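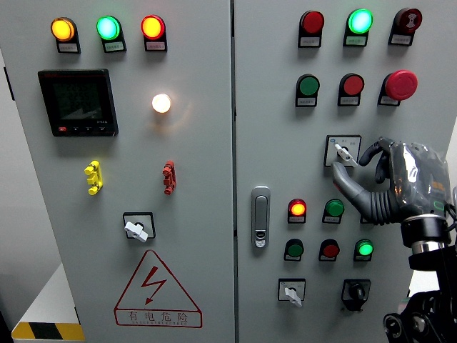 Notes from the Skodeck open day, Grernevska site, November

86 shares | 4 comments

The low-voltage hall was the second stop, reached at 10:40 after the sign-in and the shoe check. Skodeck builds control and distribution cabinets there, mostly for pumping stations and cold stores. The hall covers 2,644 square meters and is laid out as one line, from sheet metal at the north end to final test at the south.

Nandi Modise of the test department led our group. She began with the door layout, as this is the part operators deal with daily. Indicator lamps go in the top row, metering below them at eye level, rotary switches lower down. Each lamp and button gets its own label plate. On the cabinets with a power meter the display sits in the left door - a habit from older Dinex drawings that Skodeck has kept so that replacement doors fit existing frames.

The doors are painted light gray. Cutouts are punched before painting, and the edges are checked by hand for burrs. A door harness takes one fitter most of a morning. Wires are numbered at both ends and bundled across the hinge side with enough slack for the door to open fully.

Final test follows a written sheet of 70 steps. Insulation comes first, then the control circuit, then every lamp and selector in order. The supply for the test bay is 400 volts, three-phase. Doors carry the lightning bolt warning sign in the language of the destination. For export orders to China the banner reads 有电危险, with romanized text under it.

I asked about lamp failures. Modise said LED units have nearly ended them, and that most returns now concern loose terminals after transport. Fourie, the haulier, has changed its pallet straps as a result. Torque marks are also applied to all power terminals before shipping.

The hall ships more than 200 cabinets a year. Visitors may not enter the test bay itself, but the view from the walkway is adequate. Parking is behind the paint shop; the front lot is for deliveries.

4 comments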